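Skiscombe Two-Tier Acrylic Bottle Riser

Rated for light retail and buffet use. Ships flat in one carton with 14 parts, hex key included. Assembly took 2 people less time than peeling the protective film.

The tiers slot into side panels and lock with short screws. With both tiers full there was no sway when the table was knocked. Edges are polished; the underside is left raw and will mark a bare surface, so use a cloth. Fingerprints show quickly and need a soft towel. Abrasive cleaners will haze it.

Footprint is modest for the capacity, and labels in the back row stay readable. The matching Kombo tray is sold separately and is shallower than it should be for wrapped bars.

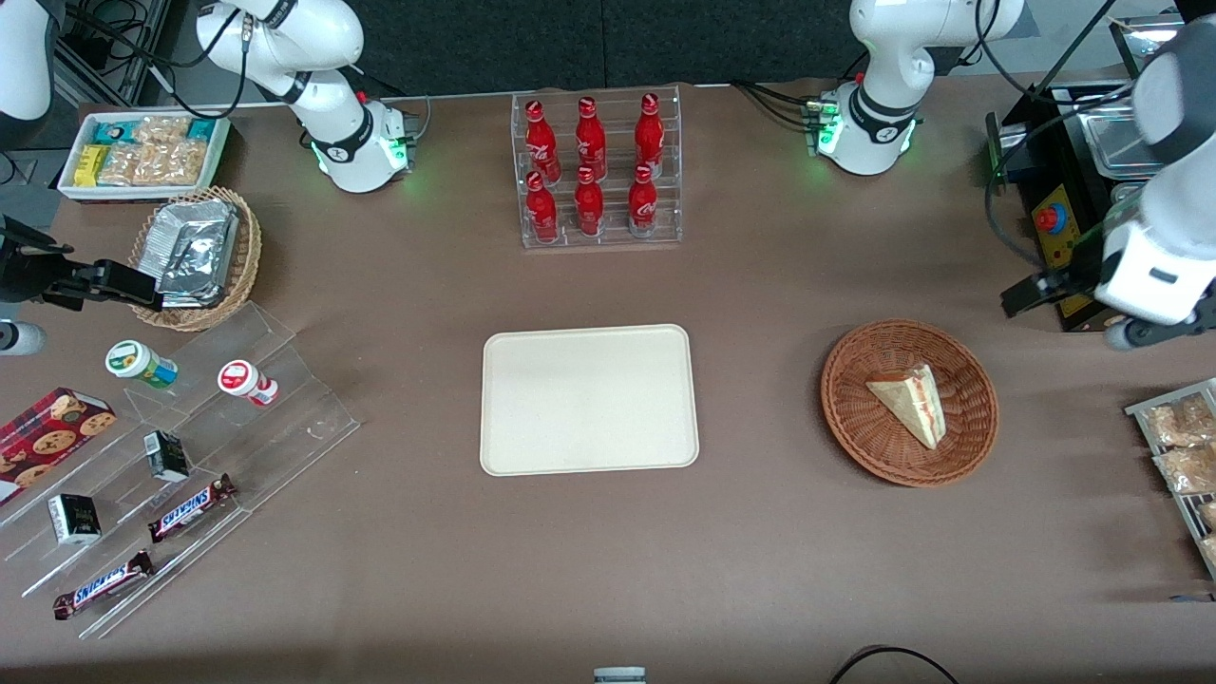
SKISCOMBE, March. Six Coca-Cola bottles in two rows of three, on a cloth-covered snack table with trays and wicker baskets. The baskets suit foil-wrapped items better than the trays do. Recommended for soft drinks; glass not tested.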